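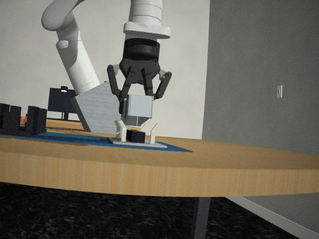

Drevdale long table

The Drevdale long table is a type of shared dining table associated with the valley of Drevdale and, to the irritation of Drevdale, with the neighbouring town of Harer. It is long, narrow and meant for more people than can comfortably sit at it. The name covers both the furniture and the meal eaten from it each April.

Origins

The earliest known mention is in a parish account book, which records the purchase of one table and, on the next line, a payment to have the doorway widened. Later entries suggest that the table was put together indoors after all, and that the doorway was widened anyway.

Harer claims to have had a similar table first. The evidence is a letter of complaint about splinters, undated, in which the writer does not say where he was sitting.

Construction

A traditional table has a plain top of pale boards laid lengthwise, scrubbed with sand and left without varnish. The accepted length is 582 centimetres, a figure taken from the oldest surviving table and copied faithfully by joiners ever since, including the slight error at one end. Most seat 18 people. A shorter version of 453 centimetres was sold by the Zornitz workshop for use in ordinary houses, few of which turned out to be ordinary enough to hold it.

The top rests on trestles and is not fixed to them. Makers describe this as a feature. Diners at the ends are advised to keep their elbows in.

Seating

Benches are used on both long sides. By custom the oldest guest sits nearest the stove and the youngest nearest the door, an arrangement that is said to show respect and also ensures that somebody quick is on hand to fetch the bread. Once seated, guests in the middle cannot leave until everyone on one side of them has stood up. Speeches are held at this point.
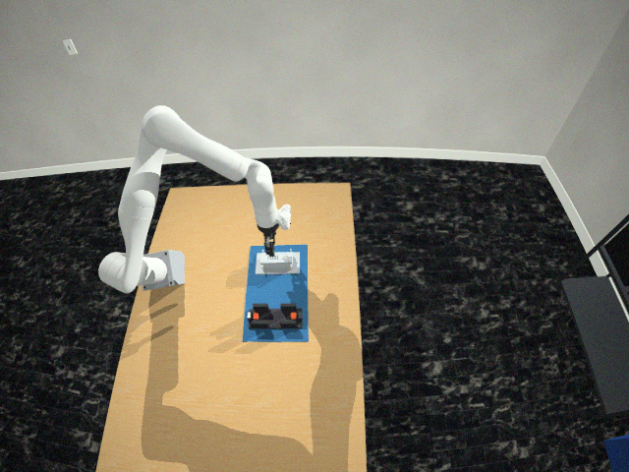
The April meal

The meal takes place on 3rd April in the Drevdale hall, where several tables are pushed together and covered with cloths of differing widths. Attendance is usually put at around 600, a total that includes people standing outside. The menu is barley soup, cold mutton and a baked pudding whose recipe is a closely guarded secret, although there has been little effort to obtain it.

Modern use

Tables in the Drevdale style are now found mainly in cafes, where strangers share them by leaving one empty seat between each other for as long as possible. The furniture maker Adjei sells a folding model. It folds once, in the middle, and when folded takes up the same amount of room in a different direction.

See also

Bench
Harer bread dispute
Trestle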